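Plandness Business Center Tenants' Association
Minutes of the general meeting, 19/06/2023
Held in the second floor meeting room, Wititz Building

The meeting was called to order at 6:05 p.m. A quorum was present. The chair took the agenda in the order sent out, except that parking was moved to the end.

1. Minutes of the previous meeting
Approved with one correction. The entry on the bike rack should have said the rack is to be moved to the north entrance, not the east entrance.

2. Shared kitchen, first floor
Most of the meeting was spent on this item. The association has received repeated complaints about the kitchen, mainly about dishes left in the sink overnight, food kept in the refrigerator past its date, and people taking lunches that are not theirs. The chair read out the current kitchen rules, which were adopted when the building had fewer tenants and have not been changed.

On dishes, it was pointed out that the sign over the sink has been up so long that people no longer read it. The tenant from Brøndum said their staff wash up after themselves and are tired of washing up after other offices as well. Two tenants said the same. One member asked whether the cleaning crew could take it on. The building manager said the cleaning contract with Dridositz covers counters, floors and trash, and that adding dishes would cost another $100 a month. There was little support for this.

On the refrigerator, members agreed that anything without a name and a date is a problem. It was proposed that the refrigerator be cleared at the end of each week, including unlabeled containers. There was some objection to throwing out the containers themselves — several people have lost good ones that way.
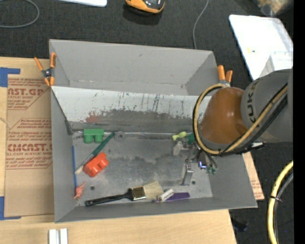

A written comment from a tenant on the third floor was then read into the record. The writer felt that throwing things out punishes the wrong people, that whoever leaves old soup in there for a month will never miss it, and that the person who loses a decent glass dish is usually someone who was out sick. The writer asked for a shelf where containers would be kept for one week before being discarded.

The shelf was discussed. Some thought it would turn into a second sink. Others thought it was fair as long as the containers were emptied and rinsed first, although it was not settled who would do the rinsing. The chair asked for a motion.

Motion: That the refrigerator be cleared at the end of each week, that food with no name or date be thrown out, and that reusable containers be placed on the shelf by the window for one week. Offices will take turns, one week each, in order of suite number. Seconded. Carried, 9 in favor, 2 against.

On missing lunches, a member said that hers had been taken three times this spring, and that on the last occasion the bag was put back empty. A camera in the kitchen was suggested and got no second. The chair will send a note to all offices asking managers to raise it with their staff.

3. Speakerphone calls in the hallways
A complaint was received about people taking calls on speaker in the hallways and elevators. Members agreed that this has become more common. The two phone booths on the first floor are often taken by people who are not on the phone, and one has been used to store boxes. The boxes are to be removed by the end of the month. A rule on hallway calls was considered and left for now. Offices are asked to remind their staff and visitors.

4. Holding the elevator
Raised from the floor. One member felt strongly that people should not hold the door for someone who is still crossing the lobby while others inside are waiting. Another felt just as strongly that they should. No action taken.

5. Budget
The balance in the common fund is $2000. The only expense expected before the next meeting is a replacement microwave, as the door on the current one does not always catch. Approved, up to $100.

6. Parking
Visitors' spaces are still being used by tenants for whole days at a time. The building manager will put notices on windshields for two weeks. A member asked what would happen after the two weeks. The building manager said towing was possible under the lease but that he would prefer not to start there. To be taken up again at the August meeting.

7. Other business
The lost and found box at the front desk is full — umbrellas, mostly. Items not claimed by the next meeting will be given away.

A request to turn down the music in the lobby was passed to the building manager.

The meeting was adjourned at 7:40 p.m. The next meeting will be in August, in the same room. The date will be posted by the mailboxes.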